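Uvent Shared House, monthly house meeting
February 2026
Held in the back sitting room, started late. Minutes typed up same night, sorry for the shorthand.

1. Last minutes
Agreed. One fix: the Weltex invoice was for the dryer, not the washer.

2. Money
Kitty stands at $322 after the plumber. Paper goods came to $54, over what we set aside. Keep the same amount per room till September, then look again.

3. Small stuff left lying around
Long one. Toiletries, phone holders, clips, chargers all ending up on beds in the spare room and on the hall shelf. Things get mixed together and then no one claims them. Agreed:
- spare room bed gets cleared before each guest, sheet changed after, not before
- tubes and bottles go in the bathroom cabinet, cap down if they stand that way
- phone holders and other clip-on things go in the top drawer of the hall dresser
- anything unclaimed at the next meeting goes in the give-away box
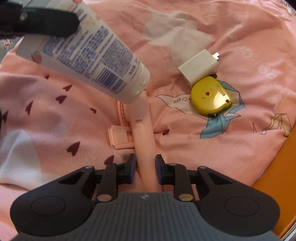

Item 3: white tube with blue print, pink gooseneck arm, both held in black grippers over the sheet, pink clamp lying on it.

Question whether half-used tubes can go in the give-away box. No. Unopened only. Half used ones go in the trash if not claimed. Somebody asked about labeling, masking tape and room number is fine, marker is in the kitchen drawer.

4. Hall dresser
Top drawer sticks. Try candle wax on the runners first. If that doesnt work, ask Sachdeva Hardware what a new pair costs, 2 runners needed. Limit $88 incuding screws, anything above that comes back here.

5. Laundry
Sheets from the spare room go in a wash of their own. Dryer filter still not getting emptied. Sign to go up again, bigger.

6. Any other business
Ikov parcel still in the porch, wrong address, to go back this week. Bike hook in the porch loose, not urgent.
Next meeting same room, snacks from the upstairs rooms this time.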